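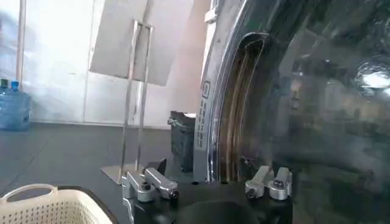

Hello all,

Sorry for the slow reply, I have been at the Ullunville site most of the week and only got back to my inbox on Friday. Darius asked:

> We have the Pokadau arm loading and unloading a front loader, same as you. After a few days the fingers start closing a bit off to one side, and by the end of the week they brush the door rim on the way in. Re-teaching the pick points fixes it for a day or so and then it creeps back. Is it the arm, the gripper or us?
>
> Darius Baranauskienė

Darius, my money is on the gripper, and more exactly on the finger bolts. We had very much the same trouble last winter and I spent far too long blaming the arm for it (I even wrote a rather cross letter to Karakaya, who were very nice about it).

What we do now is this. Park the arm well back from the machine, power off the gripper, and take hold of each finger block in turn. If you can feel any rocking at all, take the bolt right out, clean the thread and the face of the block, and put it back with a fresh drop of thread lock. Don't just nip it up as it stands! I did that for weeks and it only hid the problem. Leave it overnight before you run it.

Then, and only then, re-teach. I start with the point just outside the door, with the fingers below the rim, and creep in from there at the slowest speed the pendant allows. Look at the wrist camera view while you do it, but do get down on your knees and look with your own eyes as well – a shiny chrome rim and a glossy black front throw back so much light that the edge on the screen can fool you.

While you are down there, wipe round the folds of the rubber gasket. Ours gets grubby remarkably quickly, and grit picked up on the fingertips ends up everywhere else.

As for how often, I check the bolts every 100 loads and do the full strip and clean at 2,000. Our counter stood at 3,239 this morning and the points have not been touched for the last 932, so I am fairly happy with that, though your loads may be heavier than ours.

One question back to you: are you still on the short Mindetti fingers, or did you change to the long ones? The long ones have more leverage on the bolt and I would check them twice as often.

All the best to everyone, and do shout if the creep comes back after the bolts are done.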